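Flevdale Works Gallery
Equipment planning: two-arm assembly
Text by Keegan Boychuk
Posted 16 Jan 2022

We have been asked to put a two-arm assembly robot into the next equipment budget for Flevdale, and this page is for the people who will have to vote on it. I am the one writing it, so you should know where I stand. I am not convinced. Annelies Lehner is closer to convinced than I am, and she has read this and made me take two things out.

What the quote covers

The Inetti quote is for two arms, two hands with fingers, the controller and a year of support. It does not cover the table, guarding, any fixture that holds our own parts, or the floor work in bay 14. I asked for those to be priced and got back a sentence saying they are "typically modest." The last time something was typically modest we spent 72 hours of maintenance time moving an air line.

Zou sent a smaller quote with simple two-finger grippers in place of the hands. Annelies thinks that is the wrong comparison. Her view is that our mix of small parts changes too often for grippers, and that we would be buying new jaws every couple of months. She may be right. I would like to see a list of the parts that a gripper can't hold before we pay for ten fingers, and at the moment there is no such list.

Where the time goes

The job we have in mind is the small gear housing for Jutdale. The order was 1,484 units last year. Nearly all of the bench time on it goes into getting pins into holes and seating the gear, with the rest spent on wiping parts down and boxing them. The robot would take on the first half of that. Someone still loads the parts, someone still boxes them, and I have not seen a staffing plan that shows either person doing anything else with the saved time.

Annelies's answer is that the Jutdale job is only the first one, and that the arms would be moved to other work as soon as it runs. I have heard this about every flexible machine we own. The label printer was going to be flexible.

Things I want in writing before September:

Cycle time on our housing, with our pins, dirty as they arrive from the supplier.
What happens when a part is dropped, and who has to walk over.
Price of a replacement hand and how long we wait for one.
Whether the software fee goes up after year one.
How long a changeover takes when our own staff do it. I don't care how long it takes the sales engineer.

On the money

The training line in the Inetti quote is 110 hours. Read that again if you skipped over it. It is split between operators and one programmer, and we don't have a programmer, so part of the real cost of this purchase is a salary that appears nowhere in the capital request. I have added a row for it in the planning sheet and left the amount blank until HR gives me a number they will stand behind.

Leasing came up too. The monthly figure looks gentle until you multiply it out, and at the end of the term we would own nothing and have a line designed to suit a machine that goes back on a truck. If the trial goes well I would sooner buy. If it goes badly I would like to have signed as little as possible. Annelies and I do agree on that part.

The work at hand

Task board, blue pegs and gear. Left hand with a finger out toward the gear, right hand open over its side of the board. The two blue cylinders lying on their sides at lower right are the ones I'd watch: picking up a round part that is lying down and standing it in a hole is most of what our benches do all day. A flat white board on a matte black table is also a good deal kinder than bay 14, so treat it as a starting point for questions and keep the checkbook closed. 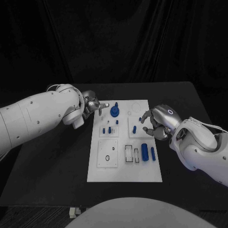

Before you vote

The planning sheet is in the shared equipment folder, second tab. Rows in yellow are mine and are still open. If you have run pins and gears by hand on the Jutdale job and think I have the split of bench time wrong, tell me, and tell me which shift you were on, as the two shifts don't set up the bench the same way.

Annelies is collecting questions for Inetti and will send them over in one batch. Questions about Zou come to me. Please don't call either of them yourselves, we already have three versions of the same delivery date.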